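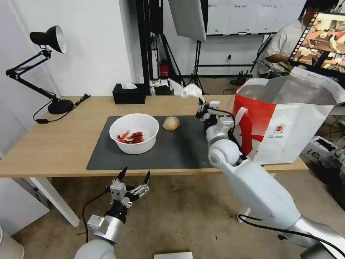
Erlinda Buenaventura Has Been Cooking From the Same Notebook for 37 Years

Erlinda Buenaventura picks up the phone laughing. She has a pot of beans going and her neighbor's dog is in the kitchen again, and would I mind if she stirred while we talked? I would not mind at all! I had wanted to speak with her ever since I found a worn copy of her little spiral-bound book, "Suppers on Goltov Street," at a yard sale last October, and made the pepper stew on page 12 three times in one week.

The book started out as a notebook. She bought it in her first month in Skollano, when she was working the early shift at the Konstantinidis bakery and sharing an upstairs apartment with Orsolya Vörös, who is still her closest friend.

"Orsolya cooked by smell," she says. "She'd stand over the pan and say, no, not yet, no, not yet, now. And I'd be next to her with a pencil going, but what is now? How many minutes is now?" She never did get an answer in minutes. The early pages are full of notes like "when it stops smelling like raw flour" and "when Orsolya nods."

I asked what she learned first. Onions, she said, and then she talked about onions for a good long while (I loved every bit of it). She used to rush them. She had the heat up high and a bus to catch, and everything she made came out a little sharp. Orsolya made her turn the flame down and sit on a stool until they went soft and gold.

"I was so mad on that stool," she says. "I was 22, I was starving. But then I ate it – and I went out and bought my own stool."

Dried peppers came later, from the Saturday market. Her rule is to toast them in a bare pan and pull them the second the kitchen smells sweet. If they go dark, throw them out and start over. She soaks them in hot water under a plate, and she tastes the soaking water before she decides whether to use it. Some batches are bitter and some are lovely, and she has quit trying to guess which from the outside.

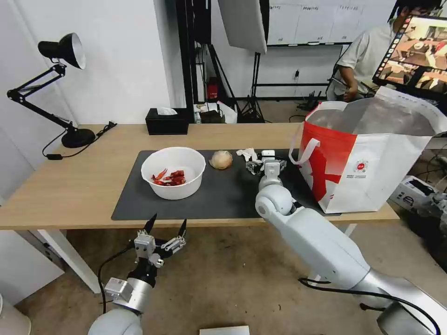

"People want the recipe to do the tasting for them," she says. "I get letters! Somebody wrote to me, it says one spoon of vinegar and it was too sour. So put in less, sweetheart. It's your supper."

The first printing was 600 copies, paid for out of her own savings and typed up by Nhàn Triệu, who lived downstairs and owned the only computer in the building. Nhàn fixed the spelling and left the arguments in. My favorite is next to the cabbage rolls, where Erlinda wrote "too much rice" and Orsolya wrote underneath, in capitals, "THERE IS NO SUCH THING."

A new edition is on the way, with 221 recipes and a chapter of bakery breads she held back the first time. She wasn't sure they would work in a home oven, so she has been baking them in her own, which runs hot on the left side. The rye took her most of a winter.

Before we hung up I asked what was going in with the beans. A bay leaf, she said, and the end of a ham, and then the dog barked and she had to go see about the door.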